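Gripper comparison, August: parallel jaw against three-finger on mixed soft goods

The tray-to-box sorting cell has been running both candidate grippers since the start of the month, and the first set of numbers is in. The two units are the Bedico parallel jaw, which most groups in the building already know, and the Ondura three-finger adaptive hand. Both were mounted on the same arm, with the same wrist plate and the same controller firmware. Only the finger driver and the tool center point were changed between runs.

Each gripper made 200 pick attempts from a tray of mixed objects. A pick counted as good if the object left the tray alone and stayed held to the release point above the target box. Double picks were logged as failures even when the intended object was one of the two.

On rigid items the two were close. Cubes, cans and small bottles gave the parallel jaw no trouble as long as the approach angle was right, and the three-finger hand was slower to close on them without holding any better. The difference showed on plush, fabric and spiky rubber balls. The jaw tended to pinch a fold of cloth and drag a neighbor along with it. The three-finger hand closed over the whole object and came away clean more often, though it needed more clearance on every side, and a tightly packed tray does not give much.

Grip force was capped at 40 N for both. A lower cap was tried first on the jaw and dropped after it lost the heavier items during the lateral move. Cycle time was limited to the same joint speeds, and the three-finger hand averaged 350 ms longer per close.

The overhead view is the one used for grasp planning. Clear plastic packets remain the worst case for it, and depth returns on them are poor with either gripper mounted. The planner currently falls back to the color view for these and picks a point near the center of the packet.

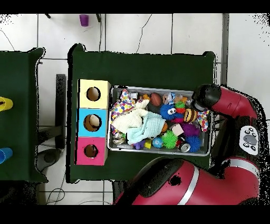 Amarachi Onyeka asks whether the clearance problem belongs to the hand or to the planner, and suggests rerunning the three-finger set with a narrower pre-shape before anyone draws conclusions from the tray results. Her point is that the default opening is wider than almost 127 mm, far more than a small ball needs, and that the outer finger is probably touching the next object before the close even starts.

That rerun is next. The pre-shape will be set per object class from the Nenesow label file, with the default opening kept as the fallback for anything unlabeled. The Olatunji wrist camera will be added at the same time – it needs a new bracket, and hand-eye calibration has to be repeated once it is on. Raw logs for both grippers are in the shared folder under the cell name. Please do not overwrite the tool center point files while the comparison is open.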